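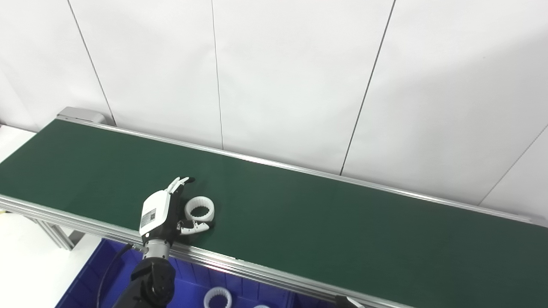
Sohail Siddiqui wrote in to say that his hand kept closing a little behind the part, always by the same gap, and that retraining the detector did nothing for it. Danish Arain had the same trouble and found that his camera timestamps were being set when the frame arrived at the PC. Both of them had a timing problem that looked like a vision problem, and both had spent a while on the wrong one.

This page covers how to set up timing and grasp prediction for picking from a belt in Gritar. It assumes you already have a working detector, a calibrated head camera and an arm that can reach the belt. The parts we use are white toothed rings. The belt is dark green, so the rings show up well and a small model does the job.

What you need before you start

Gritar with the Ollus planner plugin turned on. An encoder signal from the belt, or a fixed belt speed you trust. A part model loaded in the detector. If you are still running the old Galang driver for the hand, update it first. The old one does not report finger closing time, and you will need that number in step 4.

Step 1. Put everything on one clock

Open the timing panel and choose the same clock source for the camera, the arm and the belt encoder. Then check where the camera stamp comes from. It should be the middle of the exposure. If the only choice is arrival time, measure the delay once and enter it as a fixed offset. Ours came to 544 ms before we turned off image compression, so it is worth looking at.

Restart the camera node after changing the stamp setting. It does not pick up the change while running.

Step 2. Teach the belt frame

Stop the belt. Place a ring near the upstream end and save its position. Jog the belt forward, let it stop, and save again. Do this at 7 positions spread along the part of the belt the arm can reach. Gritar fits a line through the points and uses it as the travel direction.

Look at the fit error before you accept it. If one point is far off, delete that point and take it again. The usual cause is a ring that got bumped between saves. Leave the head still for the whole step. If your camera moves with the head, the saved points are only as good as the head joint readings.

Step 3. Set the grasp for the ring

A ring lying flat on the belt can be taken from the outside with the thumb on one side and the fingers on the other. In the grasp editor, pick the outside pinch and set the approach so the hand comes in low over the near rail. Add the rail to the collision scene as a box and give it some margin. The planner knows nothing about the rail until you do this, and the wrist passes close to it.

The ring looks the same from any angle around its center, apart from the teeth. Mark it as symmetric in the part model. Without that, the detector reports a rotation that jumps from frame to frame, and the wrist will try to follow it.

Step 4. Predict where to close

Ollus needs three times: the age of the image, the time to plan, and the time the fingers take to close. The first comes from step 1. For planning time, use the slow end of the log and not the average. The closing time is on the hand status page.

The planner adds these up, moves the target down the belt by that amount, and has the hand match belt speed before the fingers start to move. Set the match window to 6 cm to begin with. A shorter window gives a faster cycle but leaves less room for a late plan.

Set a cutoff line as well. Any ring past it is skipped, and the arm goes back to waiting.

Step 5. Run it slow, then read the log

Start with the belt at its lowest speed. In the log viewer, plot the predicted ring position against the detected position for each grasp try. A constant gap at one speed that grows when you raise the speed means the time offset is wrong. Go back to step 1. A gap that stays the same size at every speed points to the belt frame or the hand-eye calibration, so go back to step 2.

Change one thing at a time and save the config under a new name each time.

Step 6. Set the drop

Add the blue bin below the belt as a container with its inner partitions. Rings already in the bin must be masked out of the detector, or they will turn up as targets. Draw the detection region so it follows the belt edges and stops at the near rail.

Log files at Fadstead are kept for 3,000 tries and then overwritten. The limit is under Storage in the main settings, and the plots only cover what is still on disk.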